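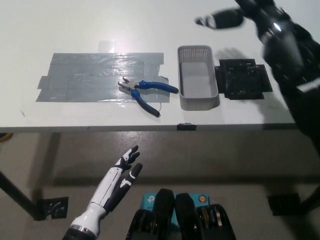

Search the guide Enter keywords Go

Residents' Guide > Writing Fellowships > Submitting Your Work in Progress

Last updated 20th March

4. Setting up your manuscript in Drorkmont

Drorkmont is the system that Kadlec House uses to take in pages from its resident writers. It was built for grant accounts and still thinks a novel is a kind of invoice.

1. Sign in with the username in your welcome letter. Poets have the same login page as everyone else, whatever the poets were told.

2. Choose New Work, then pick a form. If you are writing a verse novel, pick Fiction. Picking both locks the record, and Ynyr Bevan has to come down and unlock it.

3. Type your title. "Untitled" is already taken, as are "Untitled 2" and "Untitled (Jatham)".

4. Paste your extract into the large box. The limit is 3000 words, though the counter turns red at 2899 and stays cross from there on. You can ignore it up to the limit.

5. Check your line breaks in Preview. Stanzas tend to arrive as one paragraph – press Keep Lines and look again.

6. Press Submit once. A grey bar will creep across the page and stop near the end for a while.

Note: Translators should upload the original as a second file, marked Source. The Cusov Prize readers ask for both.

Caution: Withdraw deletes the extract and every comment on it. It sits next to Save. We have asked for it to be moved.

Caution: Do not write your first draft in the box. The page signs you out without a word, and last August it took a whole sestina with it.

If you get error 1130, your file name has an accent in it. Rename the file and try again, or send it to Justinas Grigaitė, who has had some practice at this.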